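Keys, padlocks and the great Botthorpe shed sort-out

If you've been down to the Botthorpe plots since the autumn you'll know the state of the padlocks. I have been promising to sort them out since September, and I'm pleased to say I've finally made a proper start (with tea, and with the biscuit tin that used to hold the spare keys and now, thank goodness, holds biscuits).

A bit of background for the newer members. When we took over the old Fourie land we had 46 plots and every shed came with whatever lock the last person had left on it. Some had keys, some had three keys, and one had a key that opened next door's. Over the years people have handed things in, dropped things through my letterbox and left them under flowerpots, and it all ended up in one tin. I tipped the lot out and it was a sorry sight.

What I've learnt is that you want a plain dark tabletop to work on, because small silver keys vanish on anything patterned, and you want to do one lock at a time. Pick up a key, try it, and if it doesn't go in easily, put it down again. Don't force it! A thin serrated key will bend before the lock gives in, and then you've got neither.

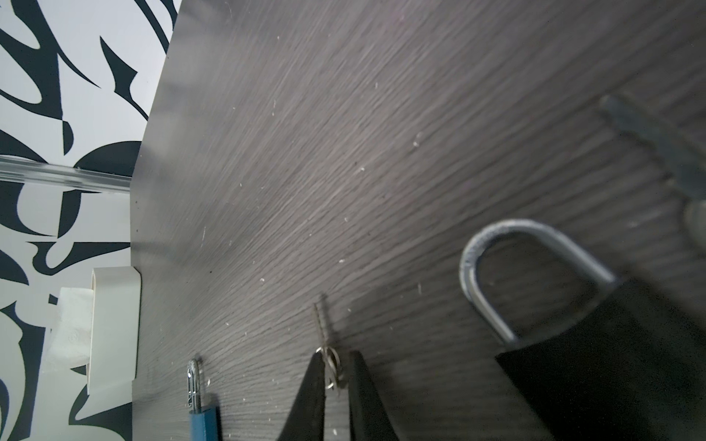

Once you've got a match, put the key on a split ring straight away, before you pick up anything else. I cannot stress this enough. I had a lovely run of pairs going one evening, got up to answer the phone, and came back with no idea which was which. I had to do the whole row again. Now each ring gets a paper tag with the plot number on it, in pencil, and the number goes in the book as well.

If a lock is stiff, a puff of graphite is better than oil, which only collects grit. I bought a tube of the Wimness stuff and it has gone a long way. Scuffs on the shackle don't matter a bit, they all get those, but if it wobbles when it's shut then it's had its day and I'd rather you had a new one. We've put £70 aside for replacements this year — not a fortune, so please don't all ask at once. 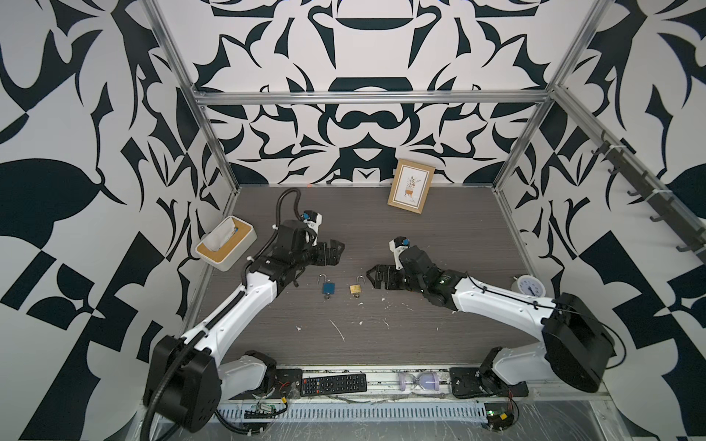
What I need from you

Have a look at home, please. Kitchen drawers, coat pockets, the bottom of the bag you take to the plot. Any stray padlock or small key is worth bringing along, even if you're sure it's nothing to do with us. Pop it in an envelope with your plot number on the front and leave it in the box by the Hondau gate.

If you already have a working lock and two keys, lucky you, all I need is one of the keys to copy for the spares board. You'll get it back, tagged, and I'll write it in the book so we both know where it went.

2023-03-11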